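Save data not carried over after the Prumevano update
Posted in Racing and Driving, Console Support
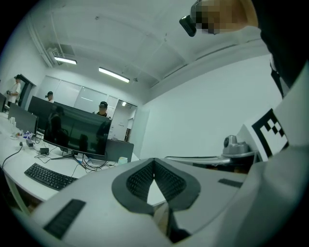

White gripper with grey finger pad and square marker plate.

I installed the July update for Prumevano on Monday evening and my career profile no longer appears in the main menu. The garage held 14 vehicles and the profile had slightly more than 4,000 championship credits. The game now offers only the option to begin a new career. I have not accepted, as I am concerned that doing so would overwrite the existing file. Is there a recognised procedure for recovering the earlier profile? The console is set to the Canadian region, should that be relevant.
Posted by Briltham, 5 Nov 2018

Do not begin a new career at this stage. The update moved profiles to a different storage folder, and those created before version 4 must be imported manually. Close the game fully, disconnect the console from the network, and restart the game while holding both shoulder buttons until the licence screen is displayed. Select Legacy Profiles, then Import. The process required six minutes on my console, during which the progress bar did not move. Vehicle colours and decals are retained. Custom tuning set-ups are not, and members are advised to record these beforehand where a second console is available.
Posted by Chow

Same issue here, reinstalling fixed it for me.
Posted by Ada

Members should exercise caution regarding the reply above. Reinstallation restores a profile only where cloud backup had been enabled before the update was applied. The setting is located under Options, Account, Storage, and is switched off by default.
Posted by Chow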